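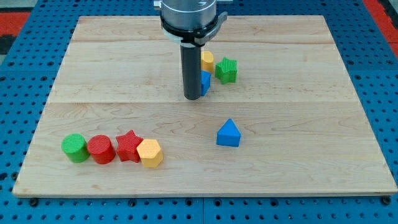

4.2 Pushing trials with the Nevano kit

We reviewed the Nevano tabletop kit as sold in March 2026. The supplier, Rurnstead, provides the block set, the control software and a printed set-up guide. The arm is bought separately.

Figure 3. Board and blocks used in the pushing trials, with the black finger at the far side of the board.

Each trial began with a short written instruction, such as "move the green star next to the blue house". The arm could only push, so a block that ended up against another often had to be approached from a new side. We ran 424 trials and stopped any that went past 75 seconds. Of these, 56 were stopped at the limit, mostly where the target block was in a tight group. The software froze in 2 further trials, which we left out of the timings. Fortin and Bergeron scored all trials separately from the logs.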